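We use cookies to remember your settings. Accept / Manage preferences

March update on the tube packing grant

Hi all at Appiah,

March went faster than I expected, so this is a bit of a catch-up on where your money has gone and what the Moltunville packing room looks like now. Short version – the tubes are going well, the labels are not, and I'd like to move a little money between lines.

You'll remember we asked for help switching our map prints from flat envelopes to mailing tubes. Too many were reaching schools with a crease right down the middle! The first delivery from Meteck was 1338 brown cardboard tubes, and we've now been through roughly 700 of them. Every one gets checked on the table before a print goes anywhere near it: ends round, no soft spots, no dents along the side. We set aside 21 for crushed ends and Meteck has agreed to credit us for those.
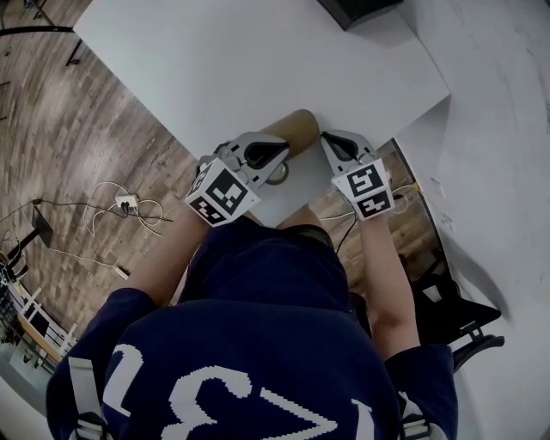

A cardboard tube on the white table in the packing room.

The table itself has been a great buy. It's white and flat, so a dent or a scuff shows up right away, and you can work at it sitting down (my back is very grateful). I do wish we'd gone for the longer one. Two people can manage side by side, but once the prints are out as well it gets crowded, and things start rolling. I've put a strip of felt along the wall side, which helps a bit.

Labels next. The Uno labels we picked stick beautifully to envelopes and peel at the corners on a tube, especially if the room is cold. I've been taping over them, which is slow and uses up a lot of tape. I have samples of a narrower label coming and will try those before ordering more of anything.

On money, we're under on tubes and over on tape. I'd like to shift what's left in the envelope line over to labels, if that's OK with you. No extra needed.

For April I'm hoping to get the total packed up to 1000 and finish the shelf under the window so the checked tubes can come up off the floor. Thursday is our main packing day, so if anyone from Appiah wants to come by, that's the one to pick – mornings are best.

Contact us | © Moltunville Map Prints | Back to top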